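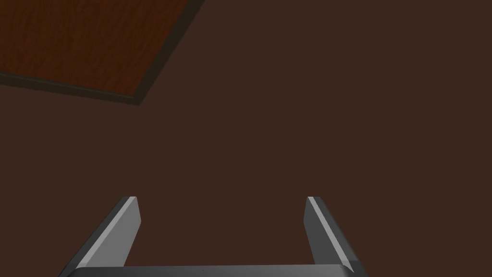 Simulator view, gripper open over the brown surface.

Saturday, October 16, 2021
By Maj-Britt Tangen

Since July the arm in the Wandska packing hall has been taught its tasks in simulation before anything runs on the floor. The grant has paid for 3316 simulated runs so far. Nine operators have moved from full-time line work to split shifts, with mornings on the line and afternoons reviewing runs. Pay grades did not change. Two of the nine have asked to go back to the line full time, and we have agreed. 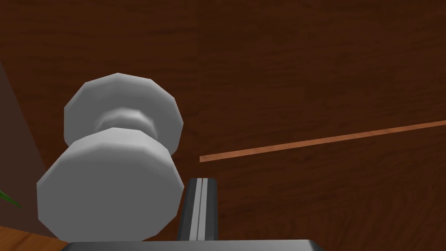
Stellan Fjeld told the review meeting that the afternoons were easier on his shoulders but harder on his eyes, and that he wanted a break written into the schedule. We have added one. It starts with the next roster.

Knob tasks take the most review time. Operators mark each run as usable or not and write a short note.

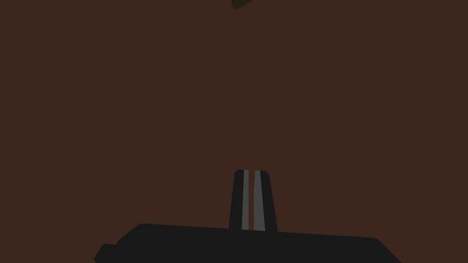

Wandska Packing Hall, Automation and Work Group

Training stands at 29 hours per operator against a plan of 41. The shortfall comes from the summer shutdown and will be made up on paid time. The night shift has had no training yet and has complained about it.
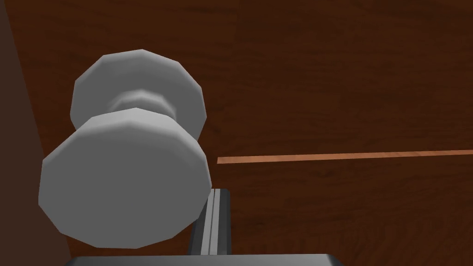
Automation and Work Group

Still open: who signs off a task before it goes to the real arm. Operators want a say in this. A draft procedure is with the shift leads and will be attached to the next report.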